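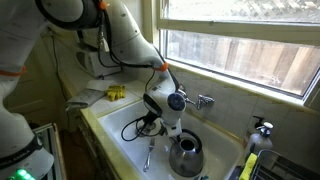 I've worked in the staff kitchen at Kodikara for longer than I'll admit, and I've washed more cups than anyone in Miltdale. Since April the arms have had a share of it, so I've put up a couple of photos for the Arnbridge lot, who get theirs next and keep ringing me about it!

My mornings have changed more than I expected. I used to be at the sink till ten, and now I'm out front with Dilruba doing the breakfasts (we do roughly 200 on a busy day) and hearing all the gossip.
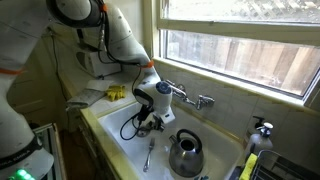

Farzana Matubbar asked me what's left for us to do, and my answer is plenty. I still wipe down and see to the bins, and I like doing the good glasses myself. You can see my sort of kit is still about, the yellow gloves in a heap on the counter and the sponge by the dish rack, with the kettle and a fork in the sink. My hands are so much better for it, though I do miss the radio and a quiet half hour in the suds. Dilruba doesn't miss it one bit. Arnbridge, ask for your training in the morning, the afternoons get silly.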